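Akinyi Barasa has counted butterflies on the same stretch of Bestanwood meadow for seven summers. Her walk is 779 yards long, and she does it whether or not anyone is coming along.

"I started because my knee was bad and the doctor wanted me on flat ground," she said. "I didn't know a skipper from a moth."

This August she logged 70 blues on her best morning, most of them near the old Hidell fence, where the clover was left uncut. The year before, the mower had been through by then and she found four.

"People ask me if it's the weather. Some of it is," she said. "But you cut the clover and they have nothing to lay on."
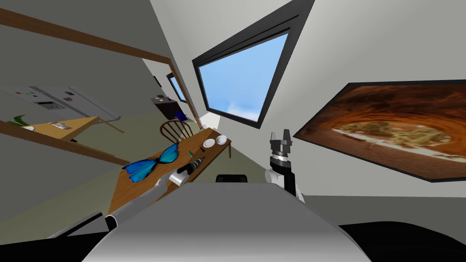
A blue butterfly figure on a wooden table.

Barasa walks slowly and writes in pencil. She doesn't carry a net. A butterfly she can't name goes down as a question mark — last year's sheets have plenty of them.

"I'd sooner leave a gap than guess," she said. "Somebody may want to use these numbers later."

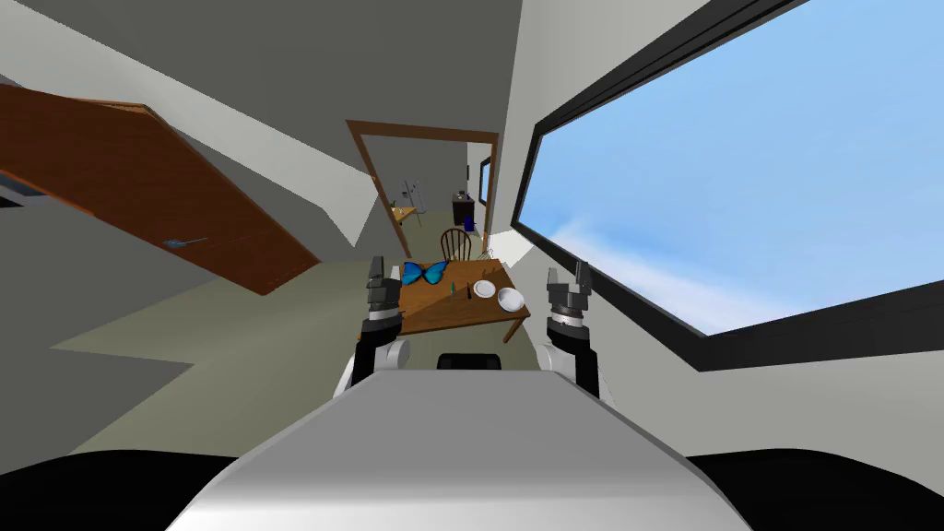
She has asked for the fence strip to be cut in late fall from now on, and expects an answer before winter. Meanwhile she is copying the early notebooks by hand, starting with the one that got rained on.

"Blues are small," she said. "With the wings shut they look like a bit of gray paper. You have to stand there a while."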